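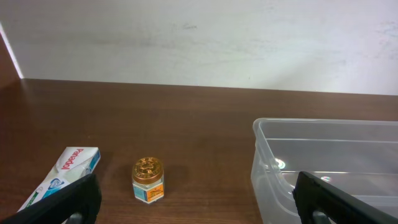 # Hilar 自评与他评问卷:常见问题

适用于第三版问卷。第二版的计分规则不同,旧报告请对照旧版说明阅读。

## 问卷内容

**Hilar 测量什么?**

测量一个人对自身能力的估计与熟人对其估计之间的差距。问卷不测智力,也不测人格类型。结果以“偏差值”表示:正值为自评高于他评,负值为自评低于他评。

**共有多少题?**

57 题,分为四个部分:计划与执行、人际冲突、金钱与时间、对批评的反应。每题采用七级评分。第四部分含六道反向计分题,位置不固定。

**自评版和他评版的题目相同吗?**

题干内容相同,人称不同。例如自评版写“我答应的事通常能按期完成”,他评版写“他/她答应的事通常能按期完成”。

**偏差值高是否说明此人不成熟?**

不能这样解读。偏差值只反映两种估计不一致,无法判断哪一方更准确。他评人与作答者相处时间过短、近期有过争执,或只在单一场合接触,都会拉大偏差。

## 作答

**他评人需要几位?**

最少三位,最多七位。至少一位应与作答者在工作或学习中有往来,至少一位应来自家庭或朋友。少于三位时系统只生成自评部分,不计算偏差值。

**可以请前任伴侣或前同事填写吗?**

可以。分开或离职超过两年的,请在“关系”一栏选择“过去”,计分时权重减半。

**作答有时间限制吗?**

单次作答不限时。问卷打开后 168 小时内须提交,逾期链接失效,已填答案不保留。他评人的时限从各自打开链接时起算。

**能否跳题?**

每部分最多跳两题。跳过的题按该部分其余题目的均值填补,报告中以星号标出。跳题超出上限时,该部分显示“数据不足”。

**全部选中间值会怎样?**

同一部分有九题以上连续选择同一级别时,报告首页会出现一致性提示。分数照常计算,由作答者自行决定是否重填。

## 报告

**报告中的“参照组”是谁?**

参照组为 321 名在 Abu Hammour 和 Fleststead 两地完成第三版问卷的成年人,年龄 22 至 64 岁。样本中在职者比例偏高,退休人员与全日制学生的结果与参照组比较时需谨慎。

**为什么我的百分位和去年不同,原始分却一样?**

去年使用第二版参照组,今年一月更换为第三版。原始分可以跨版本对照,百分位不可以。

**我能看到每位他评人的具体答案吗?**

不能。报告只给出各部分的均值和离散程度。如果只有三位他评人,离散程度也不显示。开放题的文字会打乱顺序后列出,措辞不作改动,请提前告知他评人这一点。

**四个部分能否相加得出总分?**

不设总分。四部分之间的相关偏低,相加后的数字没有可用的解释。第三方网站上流传的“成熟度总分”换算表并非由我们提供。

**偏差值多大算显著?**

绝对值小于 0.8 的差异落在测量误差内,不建议解读。0.8 至 1.5 为中等,1.5 以上为较大。三个区间对四个部分通用。

**收到较大的正偏差,下一步做什么?**

先查看该部分的离散程度。离散程度高,说明他评人之间意见不一,可按场合分别询问。离散程度低,可选取该部分自评与他评均值相差最大的两题,各写出一件最近三个月内的具体事件,再与其中一位他评人核对。Sebastian Buzatu 编写的《核对谈话提纲》可在报告末页下载,共两页。

**负偏差需要处理吗?**

视情况而定。在“计划与执行”部分,负偏差常见于刚换岗位的人,半年后重测多有回落。其他部分没有类似规律。

## 数据与重测

**数据存放在哪里,保存多久?**

存放在 Getar 平台,保存 24 个月后删除。作答者可随时申请提前删除,他评数据一并清除。他评人也可单独撤回自己的答案,撤回后报告重新生成。

**匿名数据是否用于研究?**

仅在作答者勾选同意后使用。目前研究库中有超过 2244 份答卷,含自评与他评。研究库的访问申请由 Najwa Tannous 审核,须附研究计划。

**多久可以重测?**

间隔不少于六个月。间隔过短时,作答者容易记得上次的选择。重测可更换他评人,但至少保留一位原有他评人,否则报告不输出前后对比。

**公司能否用 Hilar 做招聘筛选?**

不能。使用条款第五条禁止将结果用于录用、晋升或解雇。团队培训可以使用,前提是参与自愿,且报告只发给本人。

**问卷有哪些语言版本?**

中文、英文、阿拉伯文和罗马尼亚文。罗马尼亚文版尚无单独的参照组,报告中不显示百分位。同一次测评中,他评人可各自选择语言。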